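Stolia Pattern Names

I put this list together over a long, rainy August after getting tired of seeing the same rug called five different things in five different shops. It has 2,196 pattern names, typed in from old store catalogs, and you're welcome to use it however you like!

What's in it

One plain text file, one name per line, then the color words the catalog used. Anikó Juhász checked the spellings - she caught plenty of mine.

Known problems

"Granite" and "speckle" overlap a lot. I file anything with beige, tan and dark brown flecks under granite, but the Gerstead catalogs go back and forth.

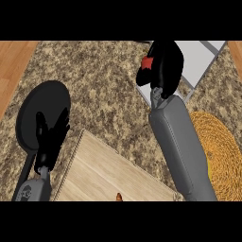
Changes

Version 2 drops the duplicates and fixes the Sipos pages, which I'd typed in twice (sorry!). Henrique Arruda is still sorting the runners, so those come later.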